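Folding laundry for a living: a talk with Marek Polák
Posted on Sunday, October 13, 2024 in Interviews

Marek Polák runs data collection at Rudonex, which gathers household demonstrations for companies training robot arms. He has been at it for three years. Before that he scheduled deliveries for a furniture warehouse, and he says the two jobs have more in common than people expect. Both come down to getting into other people's homes at a time that suits them.

We spoke by phone while he was driving back from a pickup. The work is simple to describe. A person holds a gripper in each hand and does a chore with them. The grippers record, and the recordings go to a customer who uses them to train a policy. No robot is in the house.

"We used to bring an arm," Polák said. "It took 4 hours to set up and calibrate, and then the family wanted their kitchen back. Now somebody arrives with a case and starts before the coffee is done."

The current project is called Durnura. It covers clothing and bedding, and the customer, Ravumen, asked for homes only. Studio recordings were ruled out early. Polák said a first batch had been shot on a folding table in the Bartoš office, with the same gray shirts going around all day. The policy trained on it did well on gray shirts.

"It learned the table," he said. "You put it over a bedspread and it didn't know where the shirt stopped. So that batch is archived and we don't use it for anything."

Since January his team has recorded in 73 homes. Each visit is meant to produce more than 7 usable runs per garment type, though he admits that the number slips when the garments are large. People get tired. Holding a tool in each hand for an afternoon is harder on the wrists than doing the chore with bare hands, and operators are told to stop when they feel it.

I asked how he picks operators. He doesn't look for technical people. The best ones, he said, are those who already fold a lot of clothes and don't think about it. Engineers tend to slow down and perform for the camera. They also correct themselves too neatly.

"I want the mistake and then the fix," he said. "If a sleeve falls out, leave it out for a second, then go get it. If you start over every time something slips, the model never sees a slip."

There are rules all the same. Both grippers have to be in hand before the run starts. The operator can't help with a finger or a knee. Every run gets a start label and an end label, and a reviewer checks the labels the next day. Runs with a dropped tracking signal are cut out and counted separately, so that the customer can see how much was lost.

Polák said reviewers spend most of their time on the ends. An operator may think a shirt is folded when the reviewer sees a sleeve hanging out. They had arguments over it in the first weeks, and now there is a written page for each garment that says what finished means. 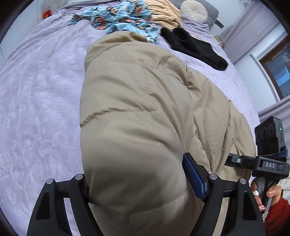 Padded clothing has its own section in the plan, and it is the part Polák talks about most. A shirt lies flat and stays there. A jacket with filling pushes back, and its surface gives few hints about where to grab. With a beige jacket on a lavender blanket, the gripper fingers stand at either side of the padding and the long seams are some of the clearest lines to go by. The crumpled part has creases running in all directions. Other clothes lie on the same bed, a blue fleece with a cartoon print and a black garment among them, and he wants that kind of bed in the set. "A robot in a bedroom is going to meet the whole pile," he said. "If we clear the bed for it, we've done the hard part ourselves."

How much is enough? He doesn't have a figure. Ravumen retrains on each delivery and sends back a list of what failed, and the list decides the next round of visits. The last one asked for more jackets, more hoods and more dark clothing on dark bedding. Hoods are a problem because they flip over late in the fold and hide the collar.

He doesn't know when his own laundry will be done by a machine, and he didn't want to guess. He still folds it by hand on weekends. Visits for the next round are already booked, mostly in apartments, and he is looking for more families who own winter coats and have a free afternoon.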